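사무실 소식지 / 먹고 난 자리

민물가재 껍질은 누가 치우나

지난 호에 Sorcha Nic Aodha 님이 쓴 글 "함께 먹으면 함께 치운다"를 읽고 편집부에 의견이 몇 통 들어왔습니다. 대부분 좋은 말씀이었고, 저는 좋은 말씀을 잘 믿지 않는 편이라 이번 호 지면을 달라고 했습니다. 제목부터 걸립니다. 함께 먹는 건 쉽습니다. 함께 치우는 걸 저는 이 건물에서 9년 동안 몇 번 못 봤습니다. 대개 한 사람이 치우고 나머지는 그 사람 옆에 서서 고생한다고 말합니다.

이야기의 발단은 가재입니다. Puvovville 시장 안쪽 가게에서 양념 가재를 포장해 오는 버릇이 작년 10월쯤부터 3층에 퍼졌습니다. 맛있습니다. 그건 인정합니다. 문제는 먹은 양보다 남는 양이 많아 보이는 음식이라는 점입니다. 꼬리 한 점 빼 먹으면 머리와 집게와 등딱지가 통째로 남고, 그릇을 하나 놓아도 껍질은 꼭 그릇 바깥에 쌓입니다. Sorcha 님은 글에서 "그릇 하나만 놓으면 해결된다"고 했는데, 그릇은 늘 있었습니다.

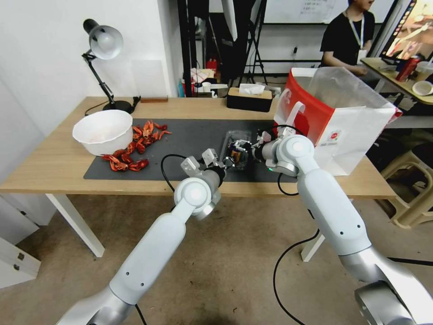
가재 껍질은 음식물 쓰레기로 버려도 됩니까?
일반 쓰레기입니다. 게나 새우처럼 딱딱한 껍데기는 음식물 수거통에 넣지 않는 것이 우리 건물 기준이고, 살이 많이 붙어 있으면 살만 떼어 음식물 쪽에 넣습니다.

이 답은 관리실에 직접 물어서 받은 것입니다. 지난 호에는 "물에 헹궈 음식물통에"라고 나갔는데 틀린 안내입니다. 정정문이 따로 실리는지 물었더니 다음 호에 검토한다고 하기에 그냥 여기 적습니다.

헹구라는 대목도 한마디 하겠습니다. 탕비실 싱크대에서 양념 묻은 껍질을 헹구면 붉은 기름이 배수구 망에 그대로 붙습니다. 월요일 아침에 그 망을 들어 본 분은 무슨 말인지 아실 겁니다. 저는 헹구지 말고 종이행주로 한 번 눌러서 봉지에 담으라고 하겠습니다. 봉지는 두 겹으로 합니다. 집게 끝이 얇은 비닐을 아주 쉽게 뚫습니다.

다음은 Grinarard 매트 이야기입니다. Cronin 회의실 책상용으로 사자는 제안이 올라와 있고, 안내문에는 "얼룩이 남지 않는 표면"이라고 되어 있습니다. 한 장에 680크로네, 큰 것은 900크로네입니다. Plukudmont 지사에서 쓰고 있다며 추천한 분은 Deirdre Ní Bhriain 님인데, 제가 고추기름을 떨어뜨려 본 적이 있느냐고 여쭈었더니 커피는 흘려 봤다고 하셨습니다. 커피와 고추기름은 다른 물건입니다. 저는 누가 기름을 한 숟갈 떨어뜨리고 하룻밤 두었다가 닦은 결과를 보여 주기 전까지는 찬성표를 내지 않을 생각입니다. 사지 말자는 뜻은 아니고, 안내문만 읽고 사지는 말자는 뜻입니다.

흰 그릇 문제도 있습니다. 흰 플라스틱 그릇은 양념이 배면 분홍빛이 돕니다. 세제로 두 번 닦아도 돌고, 햇볕에 내놓으면 빠진다는 말이 있어 창가에 이틀 두었는데 제 눈에는 그대로였습니다. 베이킹소다 반죽이 좋다는 분이 계신데 저는 아직 못 믿겠습니다. 성공하신 분은 전후로 그릇을 들고 와 주십시오. 그때까지는 가재용 그릇을 하나 정해서 그것만 쓰는 편이 낫습니다. 분홍 그릇에 요거트를 담아 먹고 싶은 사람은 없을 테니까요.

후식도 따로 말해야겠습니다. 가재를 먹으면 꼭 누가 과일을 꺼냅니다. 좋은 마음인 건 압니다. 그런데 껍질 무더기가 그대로 있는 책상 위에 뚜껑 달린 과일 통을 올려놓으면, 손을 닦지 않은 사람이 뚜껑을 열고, 그 뒤로는 블루베리에서도 마늘 냄새가 납니다. 순서를 바꾸자는 게 제 제안의 전부입니다. 껍질을 먼저 담고, 손을 씻고, 그다음에 과일을 엽니다.

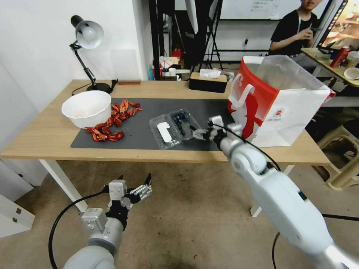
이 순서를 종이에 써서 벽에 붙이자는 의견도 있었는데 저는 반대했습니다. 탕비실 벽에는 이미 안내문이 여러 장 붙어 있고 그중 하나는 없어진 전자레인지의 사용법입니다. 종이를 한 장 더 붙인다고 손을 씻을 것 같지는 않습니다. 차라리 휴지와 봉지를 책상 위, 손 닿는 데에 두는 편이 낫다고 봅니다. 휴지가 책상 뒤쪽에 있으면 양념 묻은 손이 책상을 가로질러 갑니다.

쇼핑백도 하나만 짚겠습니다. 포장해 온 종이 가방을 쓰레기통 대신 쓰는 분들이 있는데, 종이 바닥은 국물에 약합니다. 안에 비닐이 들어 있어도 껍질을 담기 전에 구멍이 없는지 봐 주십시오. 지난달 승강기 앞에 생긴 얼룩이 그래서 생겼다고 저는 짐작하고 있습니다. 증거는 없습니다.

회비 이야기로 마칩니다. 종이행주와 봉지값으로 한 번 모일 때마다 1000원씩 걷자는 안이 있습니다. 금액은 괜찮습니다. 다만 작년에 같은 명목으로 걷은 돈이 어디에 쓰였는지 아직 못 들었고, 그 내역을 먼저 보고 싶습니다. 의견은 3층 게시판 아래 상자에 넣어 주시고, 가재 먹은 손으로는 넣지 말아 주십시오.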